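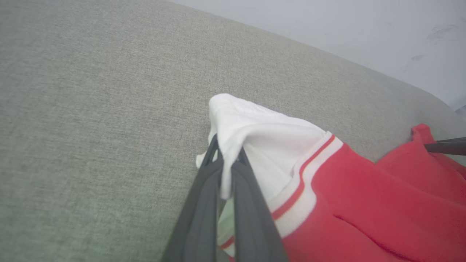
Figure 2. Upholstered surface against an off-white wall, with gripper.

4. Fixed-scope branding packages and small owner-run businesses

4.1 What was compared

Two ways of buying a brand identity. Fixed-scope package (one price, list of items, set delivery date) versus open-ended work billed by the hour. Both are common among very small firms, and the earlier literature mostly treats them as the same thing with a different invoice. We think they differ in what the client ends up using, so the unit here is the item delivered, not the project.

Items coded: logo, color set, typeface choice, business card, letterhead, site template, social headers, written style guide. Anything else went to "other" and is left out of the tables. Photography was coded separately and gets its own section.

4.2 Sample

Survey sent to 2000 owner-run businesses, all of which had bought design work from an outside supplier. Usable replies were fewer than hoped, see the appendix for response by trade. On top of the survey, 4 suppliers let us read their project files: Zuvari, Druder, Halliday and Stornach. Zuvari and Druder sell packages only. Halliday bills hourly. Stornach does both, and was for that reason the most useful of the four, same designers and same intake form under both kinds of contract.

From the files we drew 100 projects for close reading. Drawn at random within supplier, no replacement for missing files except at Druder, where a server move had lost part of the archive. Druder results should be read with that in mind.

Reading was done by 2 coders working apart. Disagreements were mostly over what counts as a revision. Final rule: a revision is any new version sent to the client after the client has commented in writing. Phone comments not counted unless somebody wrote them down, so hourly projects, where there is more phoning, are probably undercounted. We did not find a good fix for this.

4.3 Use of delivered items

Package clients got more items and used a smaller share of them. Letterhead is the clear case. Nearly every package had one, few owners could remember opening the file. Style guides much the same. Several owners did not know they had recieved one, and in the Zuvari files there are emails asking for the hex codes that were on page one of the guide already sent.

Hourly clients asked for less and put more of it to work. Some of this is selection. An owner who goes hourly tends to have a site or a sign already and comes in with a narrow request. Splitting by age of business narrows the gap but does not close it. Within Stornach the gap is smaller still, though in the same direction.

Business cards were used under both contracts. Older owners reordered, younger ones mostly did not. Site templates are harder to read. Launch was quick in the packages, then long stretches with no change to the pages at all. Opening hours out of date, an August sale banner still up well into winter, that kind of thing. Hourly sites launched later and were edited more often, usually by the owner.

4.4 Speed

Packages were faster. No surprise, the delivery date is what is being sold. What we did not expect was where the time went in the slow ones. Not design. Waiting for the client to send text. The about page was the single most common hold-up in all four sets of files, and suppliers handled it differently: Druder put in filler and launched anyway, Halliday stopped the clock, Stornach wrote a draft and asked for corrections. The Stornach drafts came back quickest and were changed very little, at times not at all.

Zuvari moved to a questionnaire partway through the period we read. Too few projects fall after the change to say much.

4.5 Satisfaction

Asked right after delivery, package clients were happier. Asked later the two groups look alike. Complaints from package clients concern fit ("looks like everyone else's" in various wordings), complaints from hourly clients concern the bill. Neither group complained much about the logo itself, which took up the bulk of the designer hours in both.

A point on wording. "Brand" meant logo to most survey respondants, including those who had paid for a good deal more. Open answers on brand value are therefor answers about logos in large part, and we dropped that question from the combined score.

4.6 Limits

Four suppliers is few. All of them agreed to be read, and a supplier with messy files or angry clients is less likely to agree. Survey answers rely on memory, weak for prices and weaker for dates. Nothing here measures sales. Owners were asked if the new identity brought in customers and most said yes, but had no way of telling, so we report the answers in the appendix and build nothing on them.

Repeat purchase is taken up in section 5.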